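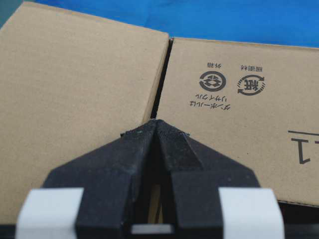

How to pack up a kitchen without losing your mind

I've moved more times than I'd like to admit, and the kitchen is always the room that gets me. Books are easy. Clothes are easy (leave them on the hangers, tie a trash bag around them, done). But glasses and lids and that one weird gravy boat? Ugh. This is how I do it now, and on my last move, to a little rental in Cuva, I only broke 2 things.

What you'll need
Small boxes, and more of them than you think
Packing paper, 200 sheets for a normal kitchen
Good tape and a fat marker
A few dish towels you don't mind getting dusty

Start with the stuff you never touch
Two weeks out, I pack the waffle iron, the cake pans and the fancy platters. If you haven't used it since October, it can go in a box today. Keep one pan, one knife and a plate per person till the last morning.

Plates go on their edges
I used to stack them flat and they cracked every time! Now I wrap each one in a sheet of paper, bundle them in fours, and stand them up like records. Crumple a thick layer of paper under them first, and stuff the gaps until nothing rattles when you nudge the box.

Glasses
Push a ball of paper inside, then roll the glass from one corner of a sheet and tuck the ends in as you go. Heavy mugs on the bottom, wine glasses on top. Stop before the box gets hard to lift.

Tape and label
Run tape down the middle seam, then once more across it, top and bottom. Write on the side of the box, not the lid, so you can still read it once they're piled up. I put the room and three or four things inside: "KITCHEN, mugs, teapot, blender." My "MISC" boxes from the Mahama Street place are still closed, so learn from me there.

Pantry last
Oil and vinegar ride in the car with me, upright in a bucket. Open bags of flour get clipped and bagged twice. Spices I tape shut, after a cumin incident I'd rather forget.

Then pack a first-night box with the kettle, coffee, scissors and toilet paper, and load it last so it comes off first.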